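Small bedroom, many pillows

I moved into the apartment on Stinthorpe Street in May, and the bedroom was the last room I took care of. The kitchen had to work from the first evening, the bathroom also, but a bedroom can wait. You close the door and you sleep between boxes. I slept between boxes for 6 weeks.

The problem is that my bed is also my sofa. There is no space for a real sofa, so in the day I sit on the bed to read, to eat an apple, to talk on the phone with my mother. For this reason I have too many soft things. I don't want to throw them away, but they need a system, and in this post I will write my system as it is now.

First, the mat. In summer I don't put a normal cover on the bed, I put a mat. Mine is white and it is full of the character 福, which means good luck, in many colors, and it has a big purple dragon. My aunt says it is a mat for a wedding or for a child. I think it is a mat for a person who wants to have a cheerful bed. It is cooler than cotton when you lie on it, and crumbs go away with one hand. When I lived on Manurung Lane I had a plain gray one, and I was never happy to look at it.

Second, the pillows. The long bolster stays in the back, across the bed. It has a beige-brown cover with black waves and I bought it at Pillilen, where it cost 70 and I thought for two visits before I paid. I put it behind my back when I read. The duck pillow I fold and keep near the wall, and on top of it I put the lilac blanket. I know that a folded pillow is not good for the filling, but the bed is 100 centimeters wide and I must choose. The small cushion with the black and white flowers goes against the wall, in the corner. It is there only because I like it.

Third, the small cloths. I have always a few white ones in the bedroom. I use them for the window sill, for the lamp, and to put over the pillow when my hair is not clean. The dryer makes them into little balls, so I learned to hold one corner low and the other end high, and to pull before I fold. It takes a few seconds for each cloth. Without this they never lie flat in the drawer, and the drawer does not close.

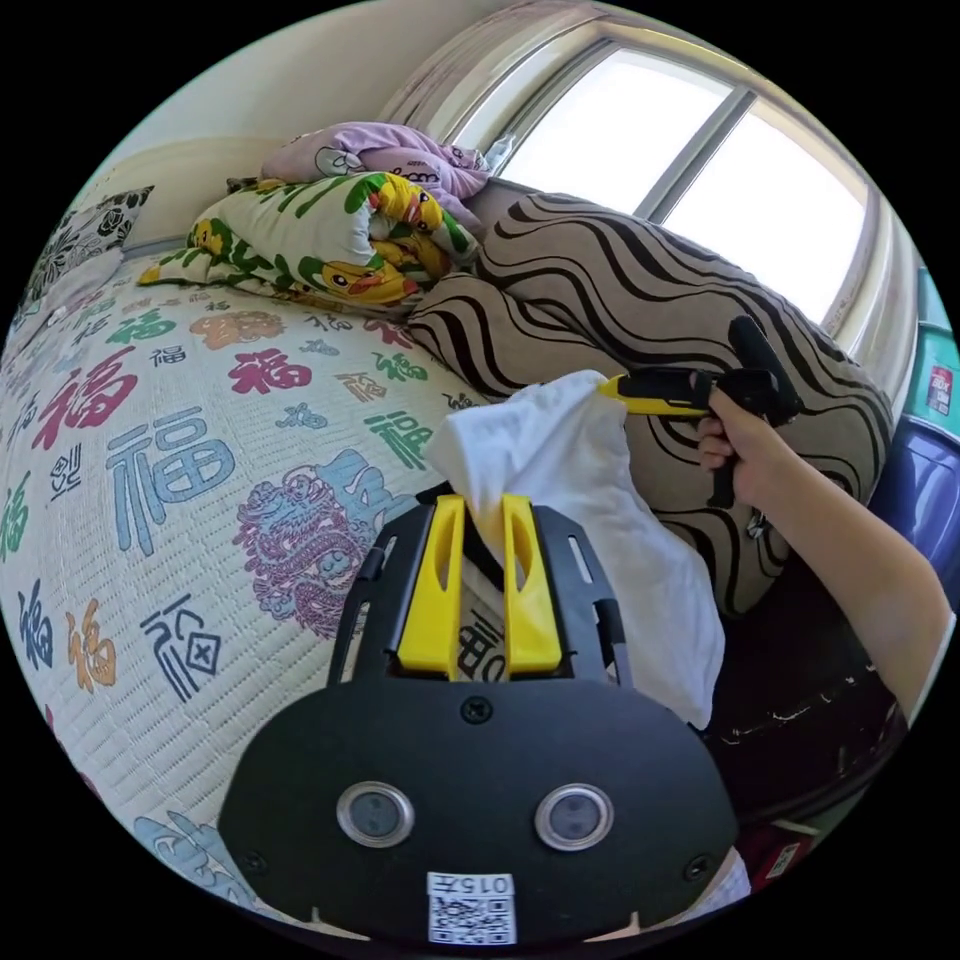 Pulling a white cloth straight, next to the dragon.

The laundry soap I use is Bono, the one without smell. I tried two others with perfume and I could not sleep well, it was like sleeping inside a shop. Maybe I am sensitive. The bottle says 93 washes but I am sure it is less, or I pour too much.

What I still don't have is a place for the winter blanket. It is thick and it does not fit in the closet together with my coats. A bag under the bed would be the normal answer, but under the bed I already have the boxes with books, and I am not ready to open this question again. My neighbor has hers on top of the wardrobe in a pillowcase, and it looks fine from the door. If I do the same I need one more big pillowcase, and then I will be at Pillilen again, looking at bolsters.

I also want to change the curtain. The window is at the end of the bed where the bolster is, and in the morning the sun comes directly on my face at half past five - too early for me. I measured twice and wrote the numbers on a paper, and now I cannot find the paper. It is probably in the drawer with the cloths.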